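Why does your bed eat your socks?

You went to bed wearing two socks. You woke up wearing one. The other has gone wherever socks go, and your dad would like a word about it.

Beds are odd places once you start to think about them. You spend nearly a third of your life in one, mostly with your eyes shut, so you miss a lot of what goes on.

Let's start with the duvet. A duvet is a big cloth bag stuffed with something fluffy, such as feathers or thin, bendy threads. It feels warm, so most people think it makes heat. It doesn't. Leave a duvet alone in a cold room and it will be exactly as cold as the room. The heater in your bed is you.

Your body burns the food you eat and keeps itself at 37 degrees or so, even when you are asleep and doing nothing useful. That warmth would like to wander off into the bedroom. The fluff in the duvet is full of tiny pockets of air, and heat has a hard time getting through air that can't move. So it stays in with you.

Some duvets have lines of stitching in them, called seams. Without any, the filling might all slide down to one end, and you would have very hot feet and a very cross face.

Now for the wriggling. While you sleep you roll over, kick, and sometimes turn right round so that your feet are on the pillow. You do this without waking up. Lying in one spot for too long squashes the same bit of you, and your body shifts to give it a rest. My own younger brother can travel the whole length of a bed and still claim he never moved.

All that rolling is what gets your sock. It rubs against the sheet, the sheet holds on a little (this is called friction), and the sock creeps down over your heel. Once it is past the heel, there is nothing to stop it. Look at the very bottom, where the sheet is tucked in. Bring a torch — and perhaps a bag, if you haven't looked since July.

As for making the bed, you can leave it for a while first. You sweat a bit at night, everybody does, and folding the covers back lets the damp out. Tell your dad it's science. Then go and make the bed. 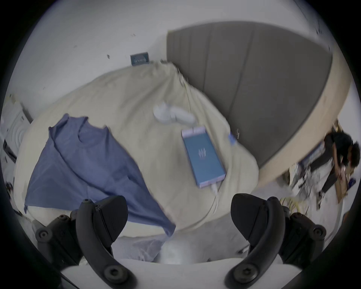

Words: Vija Vasiliauskas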